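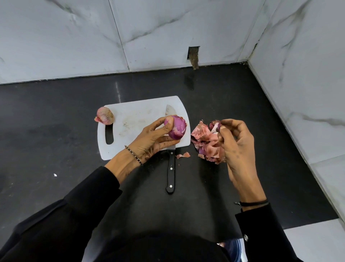

The Clillach Onion Fair
2018-07-03

The bus from Drukley to Clillach takes fifty minutes and stops at every gate with a milk churn outside it, including two where the milk churn was full of geraniums. I had a seat over the wheel. By the time we reached the showground my knees and I were no longer on good terms.

Clillach holds its onion fair at the start of summer, which any grower will tell you is the wrong time for onions. Most of the maincrop is still in the ground. What you get is the overwintered stuff, sown last year and lifted early, plus a good many opinions. Admission is free if you bring an onion for the soup and two pounds if you don't. I paid the two pounds and was looked at.

The main marquee had 884 entries this year, according to a blackboard by the door, up from 778 last year. Somebody had underlined the 884 twice. The classes run from Heaviest Single Bulb to Best Matched Set of Five, and there is one called Any Other Onion where the real feuding goes on. Imke Petersen of Floddale took the heaviest bulb for the third time with something the size of a bowling ball. I asked her what she fed it. She said "water" and moved so that she was standing in front of it.

Matched sets are harder than they look. The five bulbs have to be alike in size, colour and neck, and the necks are tied with raffia to a set length. Walter Sotelo, who was judging, went along the tables with a brass ring and a torch, sighing. He disqualified a very handsome set of reds for what his card called "excess skinning". Exhibitors like to take off the outer layers to get at the shine, and go too far. A little loose skin removed is dressing. One layer more and you have started making dinner.

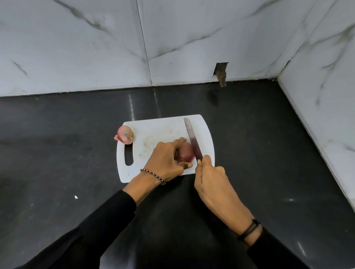 The soup is a separate business, run from a tent behind the beer tent so that one queue can be mistaken for the other. I stood in the wrong one for a quarter of an hour and came out with a half of mild, so no complaints. The soup, when I got to it, was brown, sweet and very salty, with a raft of cheese toast on top that had to be broken up with the heel of the spoon. They make enough for 200 bowls and it had run out by two o'clock. A man behind me who had brought his onion asked for it back.

After lunch there was a talk in the small hall by Anselmo Tamayo on storing onions through the winter. He is against sheds, against garages and strongly against tights, in which my grandmother kept hers for forty years. He likes slatted trays, a north wall and moving air. The slides were upside down for the first ten minutes, and I can't say it affected the argument.

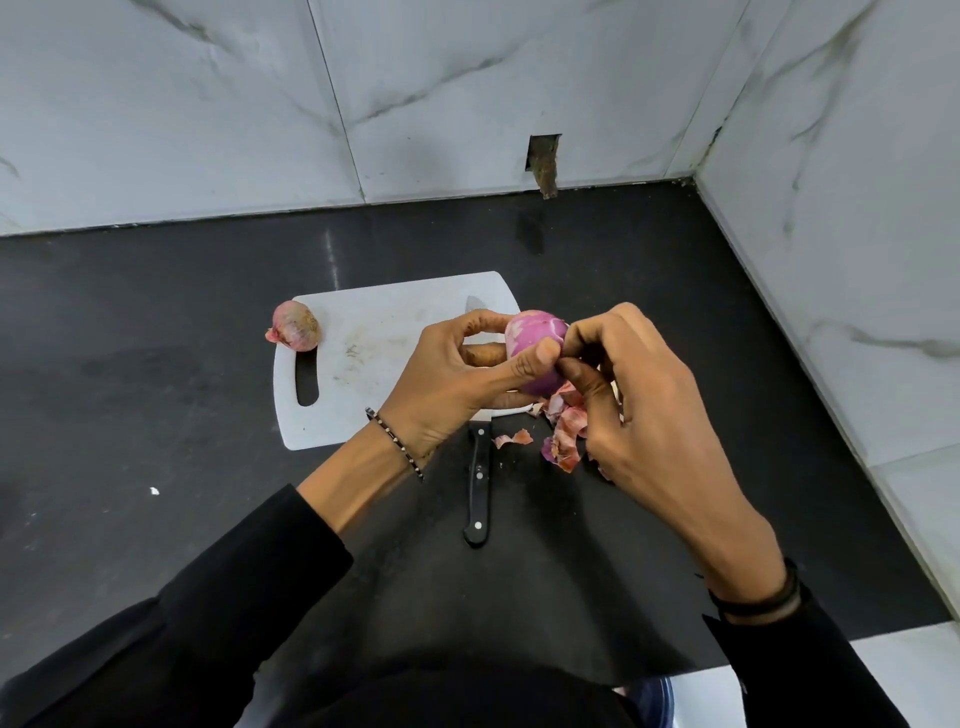

Red onions had their own corner this year, paid for by the Bermúdez seed people, with a trial table of six varieties and a tasting at three. They don't keep as well as the brown ones, and Teófilo Mosquera, who was running the table, seemed to take this personally. His point was that people give up on reds because they are fiddly to prepare. The skin comes away in strips, the dry bits hang on near the base, and before long there is a heap of pinkish-brown paper sliding off the board and on to the worktop. His advice was to soak them in warm water first. I tasted all six raw and could tell apart the first two.

The auction of show bulbs closed the day. Lot 12 was Imke Petersen's champion, and it went for eighteen pounds to a woman who said she was going to put it on the piano.

Next year's date is not fixed, though there is a move to shift it to May, when there would be no onions at all. Parking is in the lower field. Last bus back to Drukley is 17.40, and it does leave at 17.40.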